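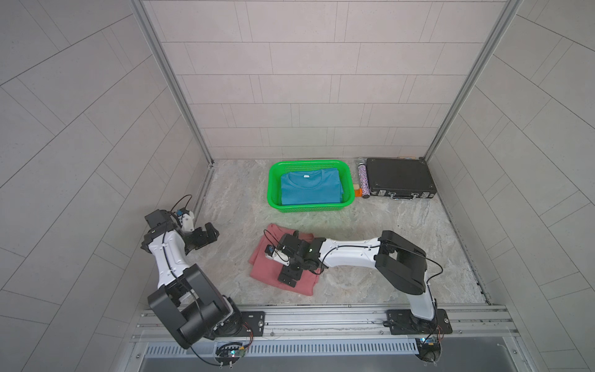 Platz 2, Freitag vormittags: blaues T-Shirt im grünen Korb, lachsrosa Hemd noch auf der Fläche.

**Textilien falten, Satz Grimitz**

Blaues T-Shirt liegt gefaltet im Korb, Kragen nach oben, Etikett sichtbar ausgerichtet nach Vorgabe Semaan - so bleibt es auch für die nächsten Sätze. Der Korb ist damit fast voll. Für das zweite Teil entweder schmaler falten (Zielbreite 42 → 36 geht nicht, Kragen knickt) oder den größeren Korb von Skernura nehmen.

Lachsrosa Hemd: gefaltet, aber unruhig, Ecke oben links steht hoch. Vor dem Ablegen glatt streichen, sonst stimmt die Kante nicht.

Übrige Teile:
- Glitzerbecher rosa/silber, dunkler Deckel: rechts neben dem Korb
- schwarzer Hartschalenkoffer: hinten rechts in der Ecke, Griff nach vorn

Koffer bleibt dort stehen, Inventarnr. 364. Becher kommt nach dem Satz zurück ins Regal Andine.

Offen: Waschzettel für 10 Shirts an Hussam, Korbmaße nachtragen.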